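Choosing a PTZ camera for a small meeting room or chapel
Equipment Notes, Tuesday, August 19, 2025 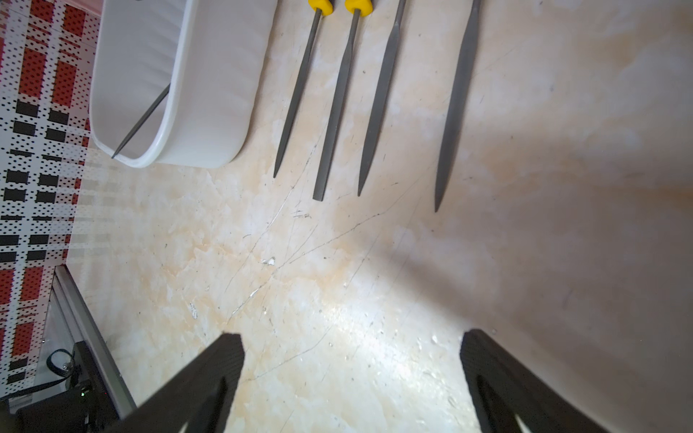 Do you need a 4K camera if you only stream in 1080p?

For most small rooms a good 1080p camera is enough, and the money is better spent on the lens, the mount and the sound. A 4K model helps if you plan to crop the picture later or if you want a wide shot and a close-up out of one camera. If neither applies to you, the extra resolution goes unused.

We get a version of that question every week, usually from someone who has been handed a budget and told to get the room ready for streaming. The rest of this item goes over what we tell them.

Zoom range

Measure from where the camera will be mounted to where the speaker stands. In a room where that distance is under 30 feet, a 10x optical zoom gives you a head-and-shoulders shot with some range left over. Past that, look at 20x. Ignore digital zoom in the specifications. It enlarges the pixels you already have, and the result looks soft on a large screen.

Check the wide end too. Many long-zoom cameras have a narrower wide view, and in a shallow room you may find that you can't fit the whole front table in the shot. The Berum R2, which we have in two of our own rental rooms, is good at this. The Sollau 20 has twice the reach but had to be moved back to the rear wall before it could see both ends of the stage.

Pan and tilt speed

The top speed printed on the box matters less than the slowest one. A camera that whips around at 90 degrees per second is useful for jumping between presets when it isn't live. On air you want a slow, even move that starts and stops without a jerk. Ask for a demonstration at the lowest speed setting with the lens zoomed all the way in. Cheap motors show themselves right away – the picture steps sideways in small hops.

Motor noise is the other thing to listen for. In a quiet room with a ceiling microphone near the camera, a loud motor will end up in the recording.

Presets

Every camera in this class stores presets, and most people use six or seven of them. The lectern, the table, the wide shot, the piano, the screen, the front row. What varies is how closely the camera comes back to the same spot. Set a preset fully zoomed in, send the camera somewhere else, and recall it several times. The Hirose unit we had on loan in February missed by a noticeable amount on the third recall and we sent it back. Its replacement has been fine.

Write the preset numbers on a card and tape it next to the controller.

Connections

SDI is still the best choice for long cable runs. HDMI is fine for short ones, and we don't recommend it through a ceiling unless you use an extender. Network video is convenient if your network is in good shape. Put the cameras on their own switch, use power over Ethernet where the camera supports it, and give each one a fixed address.

Before ordering, check which power standard the camera needs. Larger models with fast motors can draw more than an older switch will supply. The usual symptom is a camera that starts up normally and then restarts when it pans.

Control

A hand remote is adequate for one camera with one operator in the same room. For two or more cameras, get a joystick controller. The Baltar desk unit handles seven cameras and has real buttons for the presets, and new operators tend to pick it up faster than the software version. If you already own a controller, look up which protocol it speaks before you choose cameras. Mixing brands is possible but you may lose focus and exposure control on some of them.

Mounting

Mount the camera a little above the speaker's eye level if you can. Most ceiling mounts are too high and give you a view of the top of everyone's head. A wall bracket on the side or rear wall is usually better. Make sure the wall doesn't shake when a door closes – at full zoom, a small vibration moves the whole picture.

Leave a loop of slack cable behind the mount, and label both ends.

Used cameras

Older HD models come up for sale often and can be a good buy. Ask for the operating hours if the camera's menu shows them. Run pan and tilt to both ends of travel and listen for grinding. Check that the original remote and power supply are included. A replacement supply for a discontinued model can cost $87 or more, and we have seen buyers wait weeks for one. We would be careful about paying over $1,000 for any used camera that outputs interlaced video only, as newer switchers don't always accept it.

Demo days

Rochelle Alcantara has the Berum, the Sollau and the current Hirose set up side by side in the showroom through the end of the month, all on the same Baltar controller. Bring a floor plan with measurements if you have one. Call ahead if you want to try them with your own switcher, so that the bench can be cleared and the right cables pulled.

Next issue: wireless lapel microphones, and which ones can share a room.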